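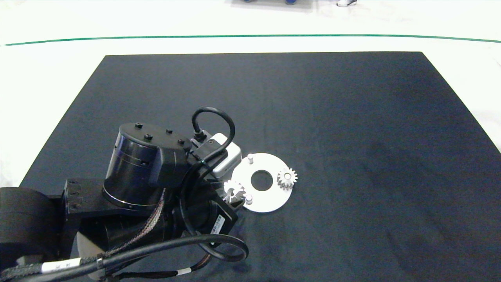 ### 3.2 Parts and work surface

The parts set was supplied by Pavico and is the same as that used in the January round. It consists of a ring-shaped plate with upright pins and a group of small spur gears, each with a central bore. The bore is cut to pass over the pin with a small clearance, so that a gear may be seated by hand without force.

All parts are laid out on a dark surface over a pale ground. The contrast was preferred to the bare white ground of the Kotetti layout, on which the plate was hard to make out. The plate is not fixed down.

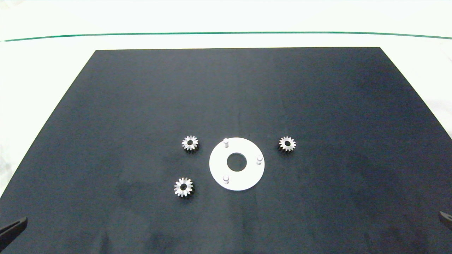
**Figure 4.** Plate with three pins, and three metal gears lying around it.

A gear is counted as seated when its lower face rests flat on the plate. Gears resting on the top of a pin are recorded separately, as in the Tarigan procedure. The study comprised 590 trials, divided among 16 starting layouts. In 40 of these trials the plate moved during seating; they are kept in the totals and marked in the annex.

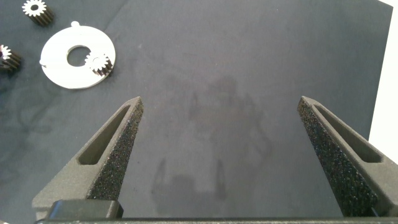
*Page last changed: 18th July*

### 3.3 Surface material

Cloth and felt were both considered by Pramach in the choice of a dark surface. Cloth shows faint folds, and a gear set down on a fold may lean slightly to one side. The surface was therefore smoothed by hand between layouts. No correction was made for wear, and the same piece was kept in use throughout. The effect of leaning on the time taken to seat a gear is treated in Section 4.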